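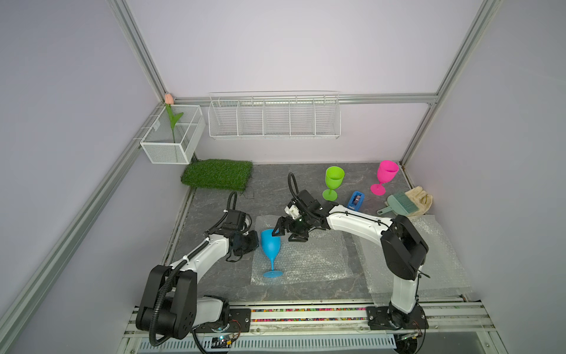 Pale pink tulip in the white wire basket.

Kheri Barasa
Okay friends, a few of you asked how the slide project is going and I keep promising a proper answer, so get a cup of something. This is going to be a long thread about scanning my uncle's slides at home with a camera, and what I'd do differently if I had to start over (which I may, there's another box in my cousin's garage).

Quick background for anyone new. My uncle shot slide film all through his working life, mostly mountains, trains and people eating lunch. When he moved to a smaller place the slides came to me, 548 of them, in trays, in envelopes, and in one cookie tin that still smelled like ginger. He wants to see them again and he does not want to set up a projector. That's the whole assignment.

My first idea was to send everything out. The lab at Enstead does lovely work, I've used them for prints for years, and they were very patient with me on the phone. But the good scans cost more than I could manage for that many slides, and the cheap scans come back as small JPEGs with the color already decided for you. So I kept their number for the special ones and went the camera route.

If you haven't seen it done: you put a slide on a small light panel, point a macro lens straight down at it, and take a picture. Everything hard about it is hiding in the words "straight down."

My macro lens is an old Stüber that I bought used in Tindmont on a rainy trip where I took no other pictures at all. Manual focus, manual aperture, a bit of a wobble in the focus ring. It's sharp right into the corners if I stop down to f/8, and I love it more than is reasonable for a piece of glass.

I started in August with the camera on a regular tripod, the center column turned sideways. Please don't do this! It sags. You won't see it sag, but you'll line everything up, work happily for an evening, and find out later that the left side of every slide is a touch soft. I redid a whole tray on account of that column.

What fixed it was a secondhand copy stand, the boring kind with a baseboard and a column and a crank. It's heavy and ugly and it lives on my sewing table now, so I have stopped sewing.

For getting things level, the mirror trick is still the best one I know. Lay a small flat mirror where the slide goes, look through the camera, and adjust until the lens is looking right back at itself in the middle of the picture. It takes a couple of minutes once you've got the feel for it. Bubble levels are fine too, but mine and my phone's never agreed, and I spent far too long wondering which one was lying.

Then light. I'd been using the little panel I bought for tracing, and skin tones were coming out sort of liverish. I blamed the film, I blamed the age of the film, I blamed my uncle. I borrowed a better panel from a friend, one with a high color rating, and the faces came right back. So if your scans look sickly, look at the light before you spend a weekend in the color sliders like I did.

Turn the room lights off, too. I know everybody says so. I ignored it for a week and got a faint reflection of my own kitchen lamp in a lot of night skies.

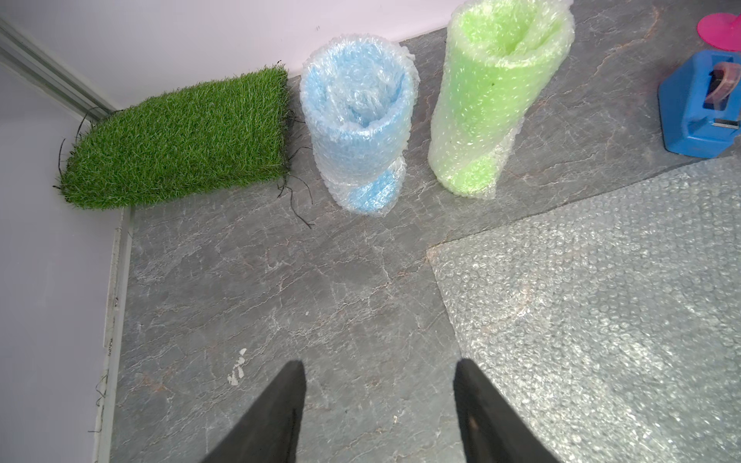 Dust next, and I'll try to be brief, though it's the part I have the most feelings about. A rubber blower first, always. Then a soft antistatic brush, one light pass in one direction. Anything that's still stuck after that, I leave alone and clean up on the computer. I tried film cleaner on a duplicate slide I didn't care about and did a nice job of moving the dirt into a circle.

Also, wash the blower! Or at least puff it a few times away from your work. Mine had been in the bottom of a camera bag for years and the first thing it did was spit grit on a picture of my grandmother. She was fine. I needed to go sit on the porch.

People asked about mounts. My uncle's are a mix of cardboard and plastic, and a few are glass. The cardboard ones bow a little in the middle, so the focus drifts if you've set it on the plastic ones. I sorted them by mount type before shooting, kept the original order in a notebook, and only had to refocus when I changed piles. The glass ones I left for last and I'm glad I did, as they need cleaning on every surface and I was much better at it by then.

Write the order down before you move anything, please. His order was a bit odd (a train, a wedding, the same train) but when I showed him a few on my laptop he could tell me the whole trip just from what came next. I would have lost all of that if I'd sorted by subject the way I wanted to.

Camera settings, for the people who messaged me: raw files, base ISO, f/8, mirror up, self-timer or a cable release. I set exposure by hand for each tray and check the histogram so the brightest part isn't clipped. Very dark slides get a second, longer exposure. I don't blend the two very often, but it's comforting to have both when somebody's wearing a black suit in front of a dark hedge.

Software! I've been using Stusero to crop and rename in batches and I'm pretty happy. It finds the edge of the mount well on normal slides and gets hopelessly lost on anything shot at night, so I do those by hand. The one setting I'd change right away is the auto color. Switch it off. It saw a beautiful orange sunset and decided to correct it to lunchtime.

My file names are as dull as I can make them. Tray letter, position in tray, then a word or two if he wrote something on the mount. He wrote on a lot of them, in pencil, in handwriting that leans so far over it's almost lying down. I take a phone picture of each mount that has writing on it and keep it in the same folder as the scan. Don't skip that one, even when you're tired.

Backups: one copy on my computer, one on a drive in the closet, and one on a drive at my sister's house, which I swap whenever I go over there for dinner. I'm not fancy about it.

How fast does it go? Once everything is level and sorted, I can do a full tray in an evening with the radio on and no aching back. The editing is slower. I'd budget much more time for that than for the shooting, and I'd stop after an hour or so, when every sky starts to look green to me and I begin making things worse.

And then there's choosing. He doesn't need every view of every station platform. I went through with him on two long afternoons and we marked 128 for full treatment, proper color and careful dust work. The rest get a plain crop and a basic correction and go into a folder he can wander through. He picked so many of the lunches. I'd have skipped nearly all the lunches.

Of those, nine are going to the lab at Enstead after all, for proper drum scans and big prints. There's one of my aunt on a gravel path with her coat blowing sideways that I had never seen before, and I want that one done by somebody who knows more than I do.

I'm trying to have the book layout finished by 31st October so the printer has time before his birthday. One picture per page, his pencil notes as the captions, spelling left as is. I was going to put four to a page to save money, and then I did one mockup like that and the mountains looked like postage stamps.

Things still on my list: figure out what to do with the slides that have gone magenta (I can pull some of them back, but the shadows fall apart), find better boxes for storing the originals, and get the tin out of the house before I eat another bag of ginger cookies just from smelling it.

If you've had luck with magenta slides, please tell me what you did. I've read all kinds of advice, much of it arguing with itself, and I'd love to hear from somebody who has gone through a real box of them.

And if you've got a relative with trays in a closet, call them up and ask to look at just one. You don't need a copy stand for that, a window will do. I'll post some of the train ones tomorrow, after I've asked him which train it was.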